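Garden diary, September

Print this entry | E-mail this entry

Up at six to look at the garlic bed before it got hot. The soil had settled two inches since I turned it, so I raked it level again and pulled out the last of the bindweed roots, or what I hope is the last. The bed is 18 feet long and gets sun until three in the afternoon. It had bush beans in it this summer, and they did well until the beetles came.

I have 200 cloves to plant this year. Most are Bolger, a hardneck I have grown since we moved to Durnmont, and the rest are Tanlow, which Clem Kingi gave me in a paper sack last fall and which I was slow to trust. The Tanlow heads came out bigger. They don't keep as well, though, and by the end of winter the ones in the pantry had green shoots. I'll plant those at the near end so I can dig them first and eat them first.

It's too early to plant. I know that, and I still go out and look at the bed every morning. Soledad Pacheco plants hers when the maple across from her drops its leaves, and her garlic is always better than mine, so this year I will wait for the maple too.

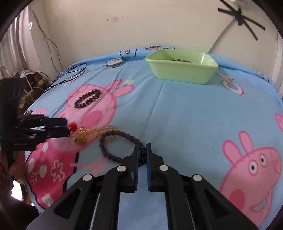

Noon

Cracked the seed heads indoors, which is a slow job. I put aside any clove smaller than my thumbnail for cooking. Three of the Bolger heads had soft brown spots near the base and I threw the whole heads out, good cloves included. Angus Halliday says I waste a lot that way. He would cut out the spot and plant the rest, and he lost half a row to rot two years ago, so I don't plan to take his advice.

Ate tomato sandwiches. There are still tomatoes, but the skins are getting thick and the plants look tired. I stopped watering them last week. The Vudanier has outlasted everything else in the row, as it did last year, and I saved seed from the best fruit this time. The seeds are in a jar of water on the back step with a saucer over the top. It smells bad, as it should. I'll rinse them in 3 days and spread them on a plate.

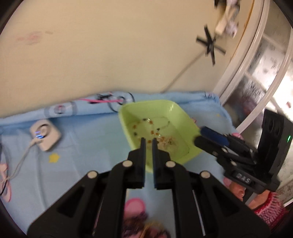

The peppers are another matter. I put in six plants in May and they sat there doing nothing until the middle of July, and now every one is loaded with green fruit that won't have time to turn red. I could pick them green. I like them red. If there's a frost warning I'll pull the plants up whole and hang them in the garage upside down, which worked for Signe Vídalín, although her garage is warmer than ours.

I also need to decide about the squash. The vines are dying back and the stems on the fruit are starting to cork over, but my nail still marks the skin on the bigger ones. Left them all where they are. I slid a shingle under each one that was sitting on bare soil - there were slugs under two of them.

Turned the compost after that. The middle was hot enough to steam, and the outside was dry as straw. Gave it two cans of water and put the old tarp back on. I should have done it in August.
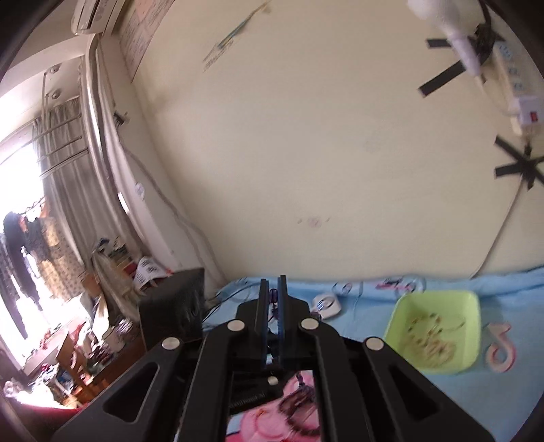 Evening

Walked over to Štěpánka Koubek's at five with a bag of cucumbers, the end of them, and came home with a bucket of windfall apples. That was not a good trade for me, as I now have apples to peel. Her kale is full of cabbage worms and she picks them off by hand after supper. I looked at mine when I got back and found five on one leaf. Went down the row until it was too dark to see.

Light rain started at eight. The rain gauge has a crack in it, so I don't know how much we will get, but the bed can use it. I left the rake out.

Tomorrow: straw from the feed store, four bales if they have them. String for the garlic rows. Ask Clem if he kept back any Tanlow for himself this year and whether his sprouted in the pantry too. Peel apples.

Print this entry | E-mail this entry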